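移动操作组实验记录:末端夹爪对比试验(仿真,双开门场景)
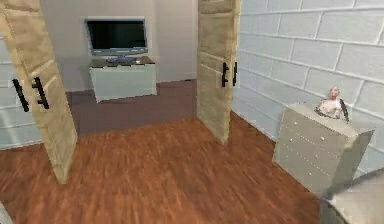 记录人:Tusdale 实验室移动操作组值班工程师
日期:2025年6月17日
归档:Mallstead 项目 / 夹爪选型

一、目的

本次试验承接上一轮抽屉拉手试验,在同一仿真平台上比较两种平行夹爪对竖直杆形拉手的适应情况。甲方案为 Skota 窄指夹爪,乙方案为 Dalsgaard 宽指夹爪。机械臂、底盘、控制器及相机参数均沿用上一轮设置,本轮只更换末端模型及与之对应的碰撞体文件。试验结论供 Mallstead 项目选型会议使用,不作为采购依据。

二、场景与对象

场景为室内房间,前厅铺木地板,后室铺深色地毯,两室之间为浅色木门。门板上装有黑色竖直杆形拉手,左右两侧各两只,高度相近,同侧两只间距较小。这一间距是本次试验的主要难点:夹爪张开后,外侧指面容易先碰到相邻的拉手。

前厅右侧靠瓷砖墙处有一只浅色多屉柜,上一轮的圆形小拉手试验即以此类柜体为对象。本轮柜体不参与操作,仅作为障碍物保留。柜顶的小人偶及其旁边的细杆未作删除,以保持与上一轮场景文件一致。后室的电视与矮柜同样保留,用于检查相机在远处深色平面上的深度输出。

三、设置

控制频率:20 Hz,两种方案相同。
仿真步数上限:每回合800步,超过即判为未完成。
回合数:每种方案40回合,起始位姿由同一随机种子序列生成。
成功判据:两指均与目标拉手接触,且门板转角达到设定值。
相机:仅使用头部相机,腕部相机关闭。
力控:关闭,仅用位置控制加夹持力上限。

起始位姿包含门板开启与半开两类。开启位姿下要求夹爪将门板向关闭方向带动,半开位姿下要求继续拉开。两类分别记录,不合并统计。

四、过程记录

1. 甲方案首次加载时,指尖碰撞体较外观模型偏长,夹爪在未到达拉手前即报告接触。核对后确认为导出时单位换算有误,已重新导出。修正前的回合全部作废,不计入40回合。

2. 甲方案进入两只拉手之间的空隙较为顺利。第一批回合中的失败多发生在闭合之后:指面窄,接触线短,门板转动时拉手在指间发生相对转动,底盘跟进稍慢即脱出。将底盘速度前馈打开后情况有所改善,但前馈参数本轮未作系统扫描。

3. 乙方案闭合后保持稳定,门板转动过程中很少脱出。问题集中在接近阶段。规划器在部分位姿下找不到无碰撞的进入方向,会反复重规划直至步数用尽。将腕部滚转角的采样范围放宽后,可行解增多,规划耗时随之上升。

4. 第103号日志文件(乙方案)写入不完整,缺少末段关节力矩。该回合的成功判定不受影响,力矩分析中予以剔除。

5. 从靠近多屉柜的位置起步时,两种方案均需绕开柜体下角。乙方案外廓较大,绕行路径更长。目前底盘避障距离按甲方案外廓设定,对乙方案偏小,应改为随末端模型自动读取。

6. 深度输出方面,瓷砖墙在斜视角下的灰缝未引起明显的分割错误。黑色拉手与浅色门板对比清楚,检测稳定。同侧两只拉手在部分视角下被合并为一个目标,抓取点因此落在两者中间,两种方案均受影响。这一类失败属于感知问题,不应计入夹爪差异,统计时已单列。

五、初步意见

就杆形拉手而言,甲方案的优势在接近,乙方案的优势在保持。按现有控制器,两者尚不能分出明确高下。如后续实物门板的拉手间距大于仿真设定,乙方案的主要不足将减轻。如间距不变,建议优先考虑甲方案,并在指面加装带浅槽的软垫,以限制拉手在指间转动。软垫的摩擦系数在仿真中如何取值,需先做台架测量,不宜直接套用默认值。

本轮未开启力控,所得结果不能推及力控条件。Dalsgaard 夹爪的夹持力上限沿用上一轮数值,是否偏保守,尚待核对。

六、待办

(1)修正底盘避障距离的读取方式,提交代码评审。
(2)对同侧双拉手的检测结果增加实例分离步骤,用本轮已存图像离线复核。
(3)补跑第103号日志对应的起始位姿,仅用于补全力矩数据。
(4)扫描底盘速度前馈参数,甲、乙方案均做。
(5)安排软垫样件的台架摩擦测量。
(6)实物门板对照试验暂列12月计划,场地由 Tusdale 方面确认。

七、文件位置

场景文件、两种末端模型及全部回合日志已存入项目共享目录“夹爪选型/双开门”。作废回合单独存放,文件名加前缀“作废”,请勿与有效回合混用。甲方案碰撞体以重新导出的版本为准,旧版已改为只读。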